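The mouse in the pantry wall

It started with a noise. November, 2 in the morning, and I'm lying there listening to something the size of a walnut rearrange the furniture behind my pantry. My first thought was to turn over and pretend it was the pipes. My second was that pipes don't eat crackers, and I'd found a corner chewed off the box on Saturday.

So I called my friend Maribeth Yap, who had mice two winters running and now talks about them the way other people talk about their exes. She told me to skip the cheese (peanut butter, always peanut butter!) and to go around the outside of the house with a pencil. If the pencil fits in a gap, so does a mouse. I went around in my slippers and found 16 gaps. Sixteen! One was behind the dryer vent and I could have put my thumb in it.
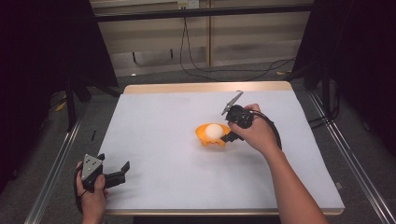
Steel wool was next. You stuff it in tight and seal over it with caulk, and your fingertips feel like sandpaper for days. I also moved the rice, flour, oats and birdseed into glass jars, and I'm a little ashamed of how old some of that flour was. The guy at the hardware store tried to sell me one of those plug-in things that hums at them. Maribeth had one. Her mice slept behind it.

I set four snap traps along the wall, because mice like to run with their whiskers touching something, and for three nights I got nothing at all. On the fourth I caught one, and then another two nights later. I felt bad, I'll admit it, but I also slept.

It's been quiet since. I still get up and check the cracker box before coffee, and I've got half a roll of steel wool left if anybody on my street wants it.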